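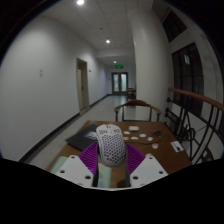 Handgreifer mit violetten Lamellenfingern an einer weißen Computermaus mit Wabenlöchern, Blick von der Greiferkamera

Der Grurnivex ist ein Handgreifer mit zwei weichen Fingern, und ich pflege diesen Wiki-Eintrag, weil ich das Ding selbst seit einer Weile auf dem Tisch habe und mir anfangs alles zusammensuchen musste. Es geht also um Aufbau, Einstellung und Pflege. Wer wissen will, wie man später die Aufnahmen auswertet, ist im Eintrag zu Flernitance besser aufgehoben (der ist leider noch ziemlich kurz, ich weiß!).

Aufbau

Grob gesagt besteht der Kopf aus zwei Fingern, zwei weißen Trägerplatten und zwei schwarzen Pfosten. Die Finger sind gerippt und werden nach unten hin breiter, wie kleine Fächer. Drückt man sie gegen einen Gegenstand, geben sie nach und legen sich ein Stück weit um ihn herum – das sieht beim ersten Mal ganz lustig aus und funktioniert bei runden Flanken wunderbar. Die Trägerplatten haben runde Löcher, und zwischen den Pfosten bleibt ein Spalt, durch den man auf die Tischplatte gucken kann. Den Spalt bitte freihalten! Ich hatte da schon Kabelbinder drin, und dann fährt die linke Seite nicht mehr ganz zu.

Die Kamera sitzt am Griff und schaut mit einem sehr weiten Objektiv nach vorne. Gerade Kanten werden dadurch zum Rand hin krumm, Türrahmen und Geländer biegen sich wie Bananen. Das gehört so und wird erst beim Entzerren herausgerechnet.

Einstellung der Finger

Ich mache das immer in derselben Reihenfolge. Zuerst beide Finger lösen, aber noch nicht abnehmen. Dann den Griff ganz schließen und nachsehen, ob sich die Spitzen auf gleicher Höhe treffen. Tun sie das nicht, wird an der Trägerplatte nachgestellt und nie am Finger selbst, auch wenn der weich ist und dazu einlädt. Danach öffnen: Bei meinem Aufbau sind es 90 Millimeter zwischen den Fingerspitzen, gemessen mit einem ganz normalen Messschieber. Jetzt die Schrauben über Kreuz anziehen, handfest reicht völlig. Ich habe sie früher richtig festgeknallt und mir damit eine Platte verzogen, das war ärgerlich.

Zum Schluss kommt der Greiftest. Dafür nehme ich gern eine leichte Maus mit durchbrochener Schale, hochkant zwischen den Fingern gehalten. Die Flanken sind leicht geschwungen, und wenn die Finger schief sitzen, dreht sich die Maus beim Anheben weg. An einem Würfel merkt man so etwas kaum. Bitte nicht zu kräftig zudrücken, die Wabenschale ist ja nun mal voller Löcher und gibt nach.

Kalibrierung

Nach jedem Fingerwechsel muss die Öffnungsweite neu eingelernt werden. Das läuft über das Programm Testero: einmal ganz auf, einmal ganz zu, speichern, fertig. Bei mir ergab der letzte Durchlauf 1675 für die offene Stellung und 190 für die geschlossene. Die Werte sind einheitenlos und von Gerät zu Gerät verschieden, also bitte nicht einfach abschreiben! Interessant ist nur, ob sie beim nächsten Mal noch stimmen. Springt der geschlossene Wert plötzlich nach oben, klemmt meistens irgendwo Schmutz.

Pflege

Die Lamellen sammeln Staub wie verrückt, besonders in den feinen Rillen. Ich wische sie mit einem feuchten, fusselfreien Tuch ab, immer längs zur Rille, und lasse sie dann über Nacht liegen. Mit Alkohol bin ich vorsichtig geworden, ein Satz Finger wurde mir davon spröde (vielleicht war er auch einfach alt). Die Führung an den Pfosten bekommt einen winzigen Tropfen Öl, und die Linse kommt ganz zuletzt dran, mit frischem Tuch.

Ob ein Finger noch gut ist, prüfe ich mit dem Daumen: reindrücken, loslassen, gucken. Kommt er langsam zurück oder bleibt eine Delle, wird er getauscht. Ich tausche immer beide zusammen, denn ein neuer und ein müder Finger ziehen das Objekt zur müden Seite hin. Nach dem Tausch warte ich 48 Stunden mit der endgültigen Kalibrierung, damit sich das Material setzen kann. Im Forum von Rätsep halten das manche für Aberglauben, bei mir sind die Werte danach aber deutlich ruhiger.

Häufige Fehler

Ruckelt der Griff beim Schließen, ist fast immer die Führung trocken. Rutschen Gegenstände nach unten durch, erst putzen und dann am Winkel drehen. Schleift es einseitig, sitzt vermutlich eine Trägerplatte schräg, also Schrauben lösen und noch mal über Kreuz anziehen.

Siehe auch: Flernitance, Testero, Weitwinkelobjektive entzerren

Letzte Bearbeitung: September 2020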